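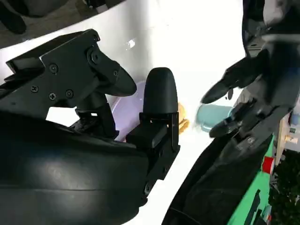

Food Service Basics – Handout 2: Setting a Plain Breakfast Place

Each place at the Kiltgate dining room gets a plate, a mug and a bread roll. Juice and fruit are on the side counter and are covered in Handout 3.

Clear and wipe the table before anything goes down. The plate goes in the middle of the place, two fingers in from the edge. Put the mug where the guest can reach the handle without moving the plate. Most people want it on the right, but at the Olora tables we set it on the left to leave room for the juice glass.

The roll goes on last. Hold it lightly near one end and lower it onto the plate. A soft roll dents if you squeeze it, and the mark stays. 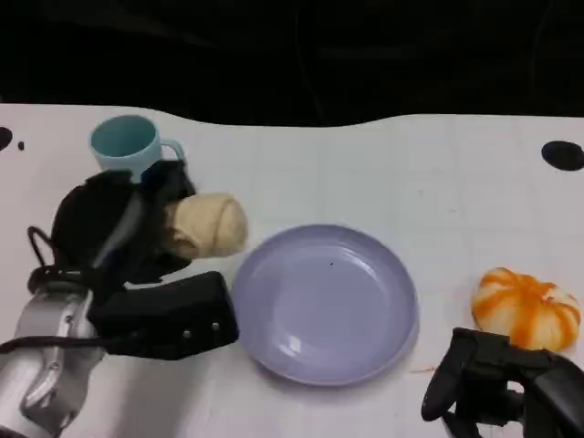

Soft rolls also dry out fast once they leave the bag. Set plates and mugs for the whole room first, then go around again with the bread. In August the room seats around 283 at breakfast, so work in pairs – one carries, one places.

Plastic mugs and plates go back in the Zultik crates by color. Do not stack mugs inside each other, as they stick.

For next class: read the Hirvonen sheet on bread storage and bring your table plan.

Filed under: Course Handouts, Dining Room
2 comments | 1,000 shares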